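Finish bench, June, Sunday, 7:40 in the morning

Came in early to look at the oil samples before the sun gets round to the west windows and makes everything look better than it is.

Where things stood on Friday night: sixteen offcuts, maple and beech, sanded to the same grit, each with one end raw and the other end finished. Half got the Drellero hard oil, half got the Plololix, which costs more and comes in a can that dents if you speak to it. Two coats on everything. The plan was a third coat on the even numbers, and then I wrote the numbers on the faces that got oiled, in pencil, and wiped them off with the excess. So there are now sixteen offcuts and a certain amount of guessing.

I recovered most of them by grain. The beech pieces came off one board and go back together like a torn ticket. The maple is hopeless except for number 7, which has the knot. New rule, in ink, on the cabinet door: numbers go on the end grain, with a punch.

Smell test. Drellero still smells like a hardware store at two days. Plololix smells like oranges and then, if you keep your nose there, like a hardware store. Thumb test: Drellero dry, Plololix a little grabby on the maple and fine on the beech. I left a thumbprint in one of the maple pieces. It's a good clear print and I expect to be convicted on it.

Water. Put a ring of water under a glass on each piece at 8:15 and went to sort the sandpaper drawer, which should be a punishable offense. Somebody has been filing the 220 by color. Back at 9:30. Drellero pieces: faint ring on the beech, gone after a wipe and ten minutes. Plololix pieces: no ring on the beech, raised grain on the maple, rough as a cat's tongue. The can says "one generous coat." The can is an optimist. I think the maple was sanded too fine and the oil just sat on top, so next batch stops a grit sooner on half the pieces.

Coffee, vinegar and beet juice go on after lunch. Mustard too, if there is any left in the fridge. The mustard has been there longer than I have and may qualify as a finish in its own right.

Oil use, for whoever does the ordering: 233 grams gone from the Drellero can by the scale, including what's on the floor. I didn't weigh the Plololix before I opened it. I did weigh it afterward, with great care, and the figure is useless.

Rags: both loads are hung flat over the rail outside, single layer. The lidded can by the door was full of balled-up ones from last week, and that can had no water in it. I'm not going to write a speech. Fill the can. Oily rags in a ball heat themselves, and we all like the building.

Humidity was 79 on the wall dial when I unlocked. The dial by the sink disagrees, but the dial by the sink has read the same number since winter and I believe it is painted on. If 79 is right, that explains the grabby maple better than my sanding theory does. I would prefer the sanding theory, as I can do something about it. Will run the little dehumidifier overnight and write down what it collects, assuming the bucket doesn't float away from it again.

The Meng board is out of clamps. Glue line closed at both ends, and there's a hair of a gap in the middle on the underside that I could get a sheet of paper into but not a business card. Herkau wants it by the end of the month and wants it flat, and has never said how flat. Plane it, wax the underside, keep quiet.

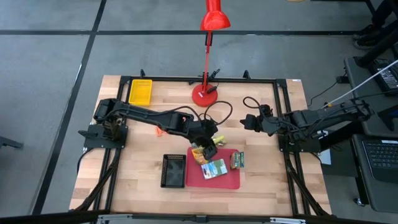

TOPS AND BOARDS

Butcher block. Glued strips are a different animal from one wide board, as every strip drinks at its own speed. On a pale top it barely shows in the first coat and then comes up in the second as stripes. My notes from the last top say "wipe sooner, wipe across the strips," and then a word I can't read that may be "always" or "alarms."

Things to try on the next one: thin the first coat, flood the end grain twice, do the underside the same day. Skipping the underside is how the last one turned into a shallow dish.

Left for tomorrow: punch set is in the second drawer. Need more maple. Sixteen new offcuts, numbered on the ends this time. Don't touch the piece with the thumbprint, it's drying.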